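Notebook, gripper comparison, round table
October 25, 2021
Written by: Ivars Rebane

Continuing from the September notes. I left the question open there whether we keep the three-finger gripper on the arm for the whole series or change to the two-finger one from Tarkis for the thin objects. Today I wanted to have numbers for the three-finger one at least, so that the discussion with Rácz is not only about feelings.

Setup first. Both arms stay on their black plates, I did not move any base. I restarted the controller two times before the arm would accept the new tool weight. The first time it was my mistake, I had typed the value in the wrong field. The second time I do not know. The log gives error 2369, and the manual from Grumach says only "tool data inconsistent", without saying with what. After the second restart the error did not come back. If somebody sees it again, please write down which menu was open at that moment.

The hand-eye calibration is the old one. I checked it with the board on the side table and the result was a little worse than in September, but still inside what we allow ourselves. I decided not to repeat it. Perhaps this was lazy, see further down.

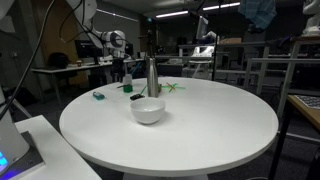

For the objects I used the usual mixed set, so that the results can be compared with the older ones. The bowl and the steel bottle are the easy ones and I expected nothing from them. The straws are the real test, and after them everything that is flat and lies close to the table.

Closing speed: I started with the slow setting and stayed there for the first series. With the fast setting the fingers arrive with a small knock, and light things move away before they are held. This was already known from Zovell's trials with the same fingers. They wrote that it disappears with a lower force limit. With us it becomes smaller, but it does not disappear.

Bowl: gripping at the rim, one finger inside and two outside. It works well if the approach is from straight above. When I tilted the wrist to see how much it forgives, the outer fingers touched the bowl too early and pushed it. I would say we should forbid the tilted approach for the bowl in the planner, it brings us nothing.

Bottle: held at the neck, no problem. Held lower on the body it turned slowly in the fingers when the wrist rotated. The contact plates are smooth and the steel is also smooth, so I am not surprised. A thin rubber layer would help, but then we lose the small opening which we need for the straws. I wrote both options on the list for Rácz.

Straws: this took most of the afternoon. A single straw lying free can be picked up when the fingers come down exactly across it. When the straw is parallel to the fingers, it rolls out at the side. When two are crossed, the gripper takes either both or none, and I could not find a setting where it takes only the upper one. The depth camera hardly sees the straws at all from the side, so the height must come from the table plane and not from the measured points. I changed this in the script, with a comment.

Before the second series I looked at the finger positions from the wrist camera, to be sure that the middle finger is still straight.
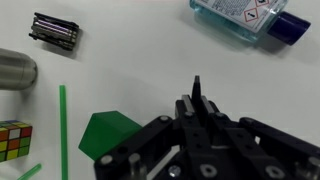 Wrist camera: three-finger gripper above the white table, green block at the left linkage.

The middle finger looks straight to me. It does stand higher in the picture than the other two, and this made me think about the contact order. If the middle one reaches the object first, it pushes before the others can hold. I will measure the finger lengths with the caliper and not trust my eyes for this.

One more thing about the wrist view: the left linkage covers a part of whatever lies next to it. The segmentation then gives us an object with a corner missing, and the grasp centre moves to the wrong side. For the green block the shift was about 3 mm, enough to matter with this opening. Possible solutions: a mask for the gripper in the image, or taking the grasp centre from the overview camera and using the wrist only for the last correction. I prefer the second, but it needs a good calibration, and here my laziness from the morning comes back. So the calibration must be repeated after all.
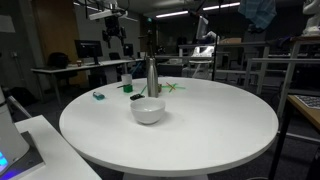 Overview camera. I tried the exposure again, with the automatic mode off. The automatic mode reacts to the ceiling lights and then the table becomes either too bright or grey, and the threshold for the white background has to be changed each time. With a fixed value the table stays quiet. The difficult case is still white on white: the bowl in the middle is found mostly by its soft shadow to the right, and the rim on the other side is weak. The steel bottle behind it makes the matter worse, as the two outlines touch from this direction and the script likes to make one tall object from them. Moving the camera higher would separate them. I did not do it today, because all older recordings are from the present height.

Timing, only for the record: the controller cycle is set to 300 Hz, and I saw no lost cycles during the slow series. In the fast series there were a few, always at the moment when the wrist image was saved. Saving should go into its own thread. Rácz has code for this from the other project, I must ask him.

My opinion for the moment: the three-finger gripper stays for the bowl, the bottle and the block. For straws and flat objects I would like to see the Tarkis one before deciding. The quick-change plate for it is ordered but the screws on our flange may be too short, somebody should check before it arrives.

To do:
Repeat hand-eye calibration, with more poses near the table edge.
Measure the three finger lengths, write them here.
Lower force limit by one step and repeat the straws, fast setting only.
Gripper mask for the wrist image, simple version first.
Ask Grumach about error 2369.

Arm is parked and the controller is off. The script with the table-plane change is in my branch, not merged yet.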